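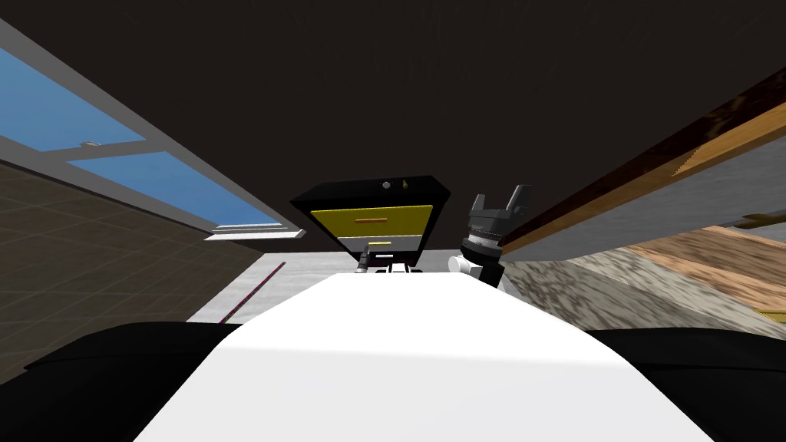
## 4. Percepción y replanificación en el planificador Kolley

El módulo de percepción recibe dos flujos de imagen del simulador Zoltia. El primero procede de una cámara solidaria con el cuerpo del robot y cubre el espacio de trabajo; el segundo procede de una cámara próxima a la pinza y se emplea en el tramo final de la aproximación. Ambos se procesan a la misma frecuencia, pero con redes distintas y con reglas de fusión distintas, que se describen a continuación.

### 4.1. Vista del cuerpo

La figura 1 muestra una vista de trabajo típica de las escenas Trelham. El horizonte de la habitación está inclinado, y tanto la pared de la ventana como el borde de madera de la derecha convergen hacia el centro. Una versión anterior del detector, entrenada con imágenes niveladas, confundía estas diagonales con aristas de muebles. En la versión actual, la imagen se rectifica con la orientación del cuerpo antes de entrar en la red, y las cajas detectadas se devuelven después al sistema de referencia original.

El candidato a manipulación en esa vista es el panel amarillo del cajón, con su tirador horizontal naranja. El tirador ocupa muy pocos píxeles en comparación con el panel, de modo que el detector trabaja en dos pasos: primero propone la región del panel y luego busca el tirador en un recorte ampliado. Si el segundo paso no supera el umbral de confianza, el planificador conserva la hipótesis del panel, marca el punto de agarre como desconocido y genera un movimiento de observación. La franja amarilla inferior produce una segunda hipótesis de menor confianza, que se mantiene en el mapa sin convertirse en objetivo mientras no se le asocie un tirador propio.

La autooclusión se trata por separado. Las formas negras de las esquinas inferiores pertenecen al propio robot, y parte del brazo que lleva la pinza queda oculta tras la superficie blanca. La máscara del robot se calcula proyectando el modelo cinemático completo sobre la imagen. Los píxeles enmascarados no se interpretan como espacio libre ni como obstáculo; se etiquetan como no observados y heredan el valor que tuvieran en el mapa de ocupación durante un máximo de 30 pasos de control. Pasado ese plazo, la celda vuelve a su valor inicial.

### 4.2. Vista de la pinza

En la vista próxima a la pinza la geometría de la mano es conocida y los dos dedos aparecen en posiciones casi fijas. La red recibe como canal adicional una máscara de los dedos, calculada a partir de la apertura medida. Con ello se evita que los bordes claros de los dedos, sobre todo contra un fondo oscuro, se segmenten como objetos alargados.

El fondo plantea otro problema. Los suelos de la colección Trelham incluyen materiales con vetas muy contrastadas, y en ellos el segmentador por color fragmenta el plano en regiones pequeñas. Ajustamos primero el plano del suelo a la nube de puntos y solo después buscamos objetos apoyados sobre él. En el caso de un marco de madera clara tendido sobre mármol marrón, la altura del canto basta para separar el objeto, aunque la palma oculte una parte de su contorno.

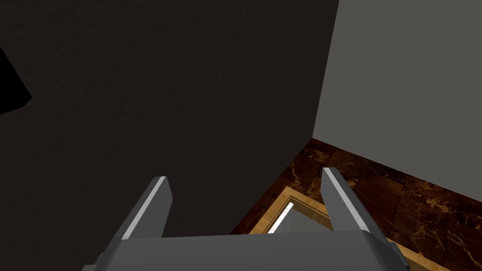 El panel interior gris requiere un tratamiento distinto al del borde de madera. Las superficies lisas con reflejos lineales reciben una penalización en la función de coste del agarre, y los puntos de contacto candidatos se limitan al borde. Cuando las esquinas lejanas no son visibles, el contorno se completa con un rectángulo ajustado a los lados observados, y la incertidumbre del ajuste se propaga al planificador como un ensanchamiento de la zona de colisión.

También se descartan los objetivos situados sobre paredes muy oscuras si no hay correspondencia en profundidad. En esas zonas el gradiente de intensidad es débil y el detector tiende a devolver contornos inestables entre fotogramas consecutivos.

### 4.3. Criterio de replanificación

El planificador Kolley no recalcula la trayectoria en cada observación. Se utiliza el criterio Kemppainen, que compara la pose estimada del objetivo con la pose para la que se calculó el plan vigente, ponderando la diferencia con la covarianza de ambas estimaciones. Si el valor supera el umbral, se detiene el avance de la pinza, se conserva la apertura y se solicita un plan nuevo desde la configuración actual. Si no lo supera, la corrección se absorbe en el controlador cartesiano.

El paso de la vista del cuerpo a la vista de la pinza es el punto en el que se activa con más frecuencia. Las dos cámaras pueden observar regiones disjuntas, y una hipótesis creada en la primera puede no tener apoyo en la segunda. En ese caso no se elimina la hipótesis: se congela hasta que su proyección vuelva a caer dentro de uno de los dos campos de visión.

### 4.4. Protocolo y resultados parciales

Se ejecutaron 765 episodios repartidos por igual entre 51 escenas, con posiciones iniciales aleatorias de la base. Un episodio se considera correcto si la pinza alcanza la pose previa al agarre sin colisión y con la identidad del objetivo sin cambios. Con la configuración completa fallaron 93 episodios. El fallo más habitual fue la pérdida del tirador durante la transición entre cámaras, seguido por la asignación del objetivo a un mueble contiguo del mismo color.

Los parámetros se fijaron antes de la ejecución y no se ajustaron por escena. El umbral del criterio de replanificación es el único que se eligió mediante barrido, sobre un conjunto de escenas que no interviene en la evaluación. Los resultados excluyen el cierre de los dedos y la extracción del cajón, que dependen del modelo de contacto de Zoltia y se tratan en la sección 5.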